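Cuaderno de taller, Torside – sábado por la tarde

Sigo con el planificador de Wukon para la tarea del móvil y el cable, que me tiene entretenido desde mayo. Ayuba Ofori cambió anoche el límite de velocidad de muñeca a 20 y, la verdad, se agradece.
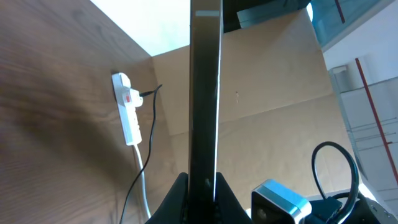
El filtro de Draver todavía confunde los bordes oscuros y finos con la propia pinza, así que he subido la ventana a 4 muestras. 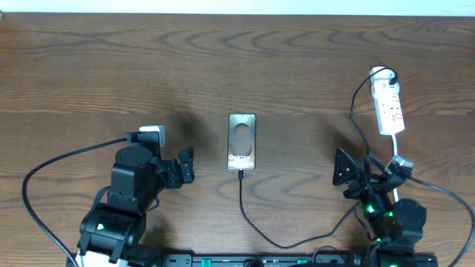

Teléfono en la mesa, entre los dos brazos.

Para el cable he bajado el recorte a 640 – a ver si Dalen segmenta mejor las curvas, que buena falta le hace.
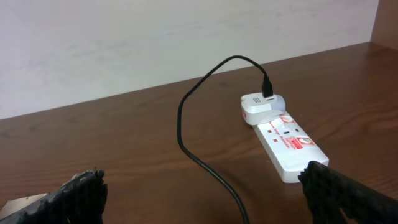
Queda repasar con Ayuba los pesos de la máscara.
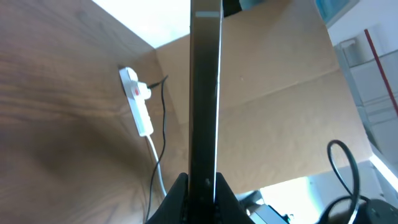
Pendiente

Repetir las 3 semillas con el filtro nuevo.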